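Lodby List Archive
Home | Threads | Authors | Search | Previous | Next
Last updated: 2019-03-11

Subject: Re: Small plastic tables, legs that come loose
To: the Lodby list

Hello all,

I answer below to the message about the small tables. I am sorry that it took me so long, I wanted first to look again at my own tables before I write something wrong.

> We have a few white plastic tables for the children's corner, the kind
> where you push in the four legs yourself. After one winter two of them
> wobble so much that the cups slide. If I lift the table by the top, one
> leg stays on the floor. Has anyone on this list repaired such a thing,
> or do I throw them away? I was thinking of hot glue. Also we must store
> them flat from November, so I would like that the legs can still come
> off. The label under the top is gone, I believe they are Perer but I
> can not swear on it.

Please do not use hot glue. I tried it on one table at our house in Abera and it held until the first warm afternoon on the terrace. Then the leg turned in the corner and I had to scrape the old glue out with a wooden stick, which took me more time than all the other repairs together.

I would start with the table upside down on something soft or slippery. I use an old plastic sheet over the workbench, so the top does not get scratches. With the legs pointing to the ceiling you can see at once which one is leaning, and you can hold a leg with both hands close to the corner. When the table stands on its feet you only feel that something moves, and it is easy to blame the wrong leg. I did this two times.

Take hold of one leg at a time and try to turn it, first a little to the left and then a little to the right. On my tables a good leg does not turn at all. A bad leg turns and gives a small dry click. Mark it with a piece of tape, and test the others before you pull anything out.
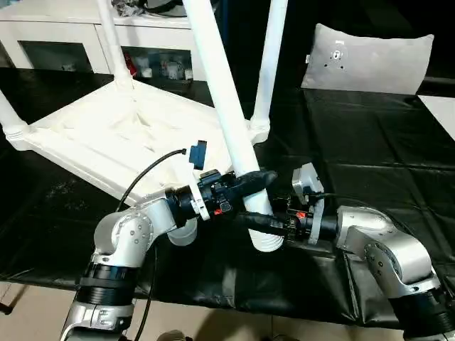
Pull a loose leg straight out of its corner and do not bend it to the side. Bending is how I cracked a corner on my second table, and a cracked corner I could not save. If the leg does not want to come, warm water helps. I put a wet warm cloth around the joint and wait the time of a cup of coffee.

When the leg is out, clean both parts. In my case there was a lot of sand inside the corner, and also dried juice. For one of the four legs this was the whole problem – after cleaning it went in deep again and it sits well until today. For the other three I wrapped thin plumber's tape around the end of the leg, 12 turns, and pushed it back while turning slowly. With fewer turns it was still loose. With more turns the tape rolled up and came out like a ring. Your legs can be different from mine, so begin with less and add.

Then press each leg down with your weight, still with the table upside down, and only after this turn it over. I do not use a hammer. If you want to hit it, please put a piece of wood between, and hit softly.

About the storage: the tape does not stop you from taking the legs off in November. You must only put new tape in spring. I write a number with pencil inside each corner and the same number on the leg, so every leg goes back to its old place. They look the same but after some years they are not the same, each one has worn a little in its own hole.

About spare legs, I asked at the Drollemance shop in my town. They sell single legs for 315 each in our money, and a whole small table was 402 on the same shelf, so I did not buy the leg. Perhaps it is cheaper where you live. The person in the shop had to open a catalog to find it, so bring the old leg with you and measure the end that goes into the table. The length is easy to cut, but the thick end must be right.

If a corner has already a crack, I would not let children lean on that table any more. I keep my cracked one for flower pots, against the wall, and it carries them well enough.

One question back to the list. The underside of my table has shallow ridges and they collect dirt which I can not remove with a normal sponge. I tried a toothbrush with baking soda and it became better but not white. Does anyone know something stronger that does not make the plastic yellow? I have read that bleach does this, but I have not tested it and I do not want to test it on the good table.

With friendly greetings from Abera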